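Workshop Notebook, Burnside Packaging Laboratory
Entry for July, opened 8:40 a.m.
Subject: Compression of corrugated board after humid storage, Dallura and Jumero stock

The second set of blanks was removed from the humidity cabinet this morning and moved directly to the Hepburn bench. Each blank had been held for 30 hours. The first set, held at room conditions, remains on the lower shelf and is to be used as the reference.

Dallura board, reference set: mean failure load 800 pounds. The side panels bowed outward before the corners gave way. Dallura board, humid set: mean failure load 332 pounds. Creasing began at the bottom flaps, and the glue line at the manufacturer's joint held in every case.

The Jumero board has not been tested. The delivery was short, and the supplier has been asked to make up the full 100 blanks. Testing is not to begin on a partial lot.

Colleagues are reminded that the platen must be wiped down between sets. Paper dust was found under the left edge at the start of the session, and the first two readings were discarded for that reason. They are struck through on the data sheet and should not be entered in the summary.

Open question: whether the tape width affects the flap creasing. The present procedure calls for the narrow tape.

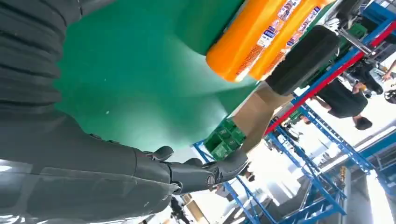

The wide tape is in the supply cabinet and may be tried on the spare Dallura blanks, provided the results are kept on a separate sheet.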